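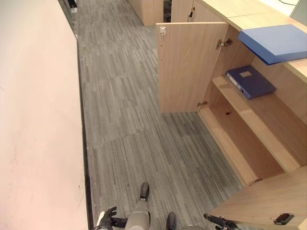
*The aisle side of the run, with the first door open.*

**Cabinet doors swing out into a narrow aisle. Swap, rehang or move the binders?**

Posted by **Kylie Bright** in Office and Storage

We took over a small office in March and it came with a long run of low wood-grain cabinets down one side of a corridor. The other side is a plain wall. The cabinets are good for folders and the top is handy as a bench, so I'd like to keep them if I can.

The trouble is the doors. They're hinged, and when one is open it stands straight out into the aisle. Anyone walking through has to stop or push it shut, and if you're kneeling at the cabinet getting a binder out you can't see them coming. There are already scuffs low down on the wall opposite. I don't know if those are from us or from the last lot.

What I'd like to know:

- Can I take the doors off altogether without the cabinet going out of square? Each has two hinges and a small silver latch plate near the top.
- If I have to keep doors, is there a way to make them open less far?
- There's one shelf with a big empty space under it. The back panel has a small round hole down there. Is that for a cable, and can I cover it?

The gap between the cabinets and the wall is a bit over four door widths if you believe my colleague and nowhere near that if you believe me. I'll measure it properly. The landlord's list calls the units "Loker 600", which I take to be the width in millimetres. I couldn't find anything under that name.

The floor is carpet tile and I'd rather not drag anything across it.

---

**Bevan Rewi**

Measure the aisle first, with the door shut and then with it open. If it's a rented office, also check whether the corridor is part of your way out in a fire. If it is, the building manager will have a minimum clear width and that decides the whole thing for you. Get that answer in writing before you buy any hardware.

On the doors: you can nearly always take them off a cabinet like that. The back panel and the fixed shelf keep it square. The door doesn't. Check that the back is properly fixed all the way around by pressing on it near the corners. If it moves, put a few short screws in before you do anything else.

To take a door off:

1. Empty the shelf and clear the top. You've got a blue folder sitting out over the front edge right above the open one, and that will be on the floor the first time you bump it.
2. Have someone hold the door, or slide a couple of books under it.
3. Undo the bottom hinge at the cabinet side, then the top one.
4. Put the screws in a bag and tape it to the inside of the door. Write on the door which cabinet it came from.

Keep the doors somewhere dry. You'll want them when the lease is up.

If you need to keep the doors, a folding stay or a short length of cord inside will stop them at whatever angle you like. Don't use anything stiff. A door that hits a hard stop every day pulls its hinge screws out.

The hole is most likely for a cable, but I'd look behind before covering it. A plastic grommet cap from a hardware store will do. Measure the hole before you go.

---

**Samuele Fontana**

just put the binders you use most somewhere else. we had the same cupboards and after we moved the everyday stuff to an open shelf by the desks hardly anyone opened the doors. cost us nothing

---

**Tegan Paewai**

I agree with most of what Bevan says, but I'd think about what goes in there before leaving them open. If any of the binders have staff or client details in them, you want the ones with locks to stay locked.

For the empty part at the bottom, a second shelf is worth having. Use shelf pins if there are holes for them, or small angle brackets if there aren't. Stand a binder in there and add a bit for your fingers before you mark the height. Stand them upright with the labels facing out, too. Yours is lying flat on the shelf, and once there are three or four in a pile you'll be pulling the whole lot out to get the bottom one.

> **Kylie Bright:** Thanks all. I've emailed the building manager about the width. I'll take one door off in the meantime and see how the cabinet goes without it. The folder has been moved.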